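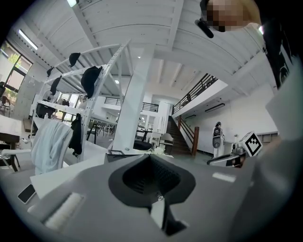
Cloddale swap hall opens its hat and towel corner on Thursday

The swap hall in Cloddale will open a new corner for hats, caps and household textiles this Thursday at 5 in the afternoon. People can bring clean things they do not use anymore and take home other things without paying.

The hall is run by the Tusell association, which moved in last November. Until now it accepted only books, dishes and small furniture. According to the association, visitors asked many times for a place for caps, scarves and towels, and these were often left in bags by the door.

The caps hang directly on the rails of white metal shelving, so that visitors can see the shape and try them on easily. Towels are put over the same kind of shelving. The association says that in boxes the caps lost their form and people did not look at the ones in the bottom.

Each visitor may bring up to five pieces at one time. Caps must be washed or brushed, and towels must be dry and without holes. Helmets, shoes and bed pillows are not accepted. Pieces that stay on the rails longer than one season will go to the textile collection in Permont.

The hall had over 3000 visits in its first year. The shelving was bought second hand from the Neagu hardware store, which closed its shop on the main street in spring. The price was 126 dollars together with the hooks, and the money came from the summer book sale.

On the opening evening there will be also a small repair table, where visitors can learn how to sew a loose brim or change the strap of a cap. Thread and needles are provided, but it is good to bring own scissors. The repair table has places for 50 people during the evening, and registration is possible at the entrance from 4 in the afternoon.

The corner will be open in the same hours as the rest of the hall. Parking is behind the building, and bicycles can be left next to the side door.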